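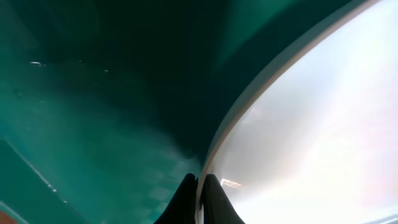 Figure 3. Teal-green surface with a gradual change in shade from bright aqua to near black, beside a white curved form.

4.2 How people name the colors between green and blue

Readers who have ever argued with a spouse about whether a bathroom wall is green or blue will already have a good feel for the problem we take up in this section. The stretch of color between a plain green and a plain blue is where our speakers disagreed most, and it is also where they had the most to say. We had planned a short session with each household, and many of them ran well past the time set aside, mostly over tea, as people called in a cousin or a neighbor to settle the matter.

As described in Section 3, we worked in two towns, Indum and Doria, and spoke with 300 adults in all. Each person was shown a set of 45 painted cards, one at a time and in daylight, and was asked what they would call the color if they were sending a child to the shop for thread. We chose the thread question after our first visit in February, when the simpler wording ("what color is it?") got us a great many one-word replies and a few puzzled looks. Asking about thread brought out the longer names, the ones people use when it matters that the child comes home with the right spool.

Of the cards in the set, 23 fell in the green-to-blue range, and these are the ones we discuss here. In Indum, most speakers used a single word for nearly all of them and then added something to it - "pond," "parrot," "old bottle," and so on. In Doria the habit was different. Speakers there tended to split the range in two, with a firm word for each half, and they were much less willing to add anything further. Several told us, quite kindly, that a color either has a name or it doesn't.

Shade caused more trouble than we had expected. A single surface can look like several colors when the light falls off across it (Figure 3), and our speakers differed in whether they cared. Older speakers in Indum often gave the darker part its own name, while younger ones would wave a hand over the whole thing and call it by the name of the brightest part. We can't say much about this from painted cards alone, which are flat and evenly lit, and we would love to see someone take it up with curved objects and a proper light box. Sunil Wijesinghe, who carried out the Doria interviews, kept notes on remarks of this kind, and we have drawn on them freely.

One point of comparison is the older Trivdale survey, which asked people to sort cards into piles without naming them. The piles in that survey were fewer and larger than the names in ours. Pramanik reads this as a sign that naming pushes people toward finer cuts than they would otherwise make, and we are inclined to agree, at least for Indum. For Doria the picture is less clear, and we return to it in Section 5 along with the results for the reds and browns.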